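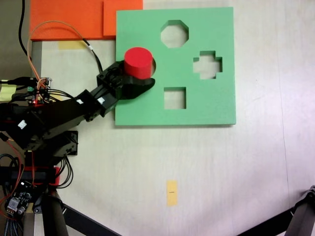 Red cylinder held over the shape board, round hole on the left.

Thread on how we score insertion tasks at Arnater. We rewrote the rules in March and people keep asking for the short version. 1/8

A trial starts when the arm leaves its home pose and ends when the gripper is open and clear of the board. A piece at rest on the rim is a fail. A piece in the hole with the fingers still closed is also a fail. 2/8

Every reported number comes from 20 trials per shape. The old rule let people stop early after a good run. Olaia Llorente reran one of those sets to the full count and the score dropped enough that we threw out the early stop. 3/8

Time limit is 30 seconds per trial. The clock does not pause for retries. Retries are allowed, but log each one. A success on the third attempt and a success on the first go in separate columns. 4/8

Board position: move it between trials, using the offsets in the sheet. Do not pick the offsets by eye. Operators drift toward the easy ones, me included. 5/8

Touching the arm, the board or the piece during a trial voids it. Voided trials are repeated and stay in the log with the operator's initials. If voids pass 8 in a session, stop and check the cables and the mounting before going on. 6/8

Cables get their own line on the checklist. Run the arm through its full reach at low speed and watch for anything that pulls tight or drags across the work area. Gaëtan Royer wants this done after every break. I think once per session is enough. The written rule currently says every break. 7/8

Report per shape, never just the average. Round forgives rotation error, plus does not, and one pooled figure hides that. The sheet template is in the Irkunura folder, tab 26. Corrections to Corentin Rolland, who keeps the master copy. 8/8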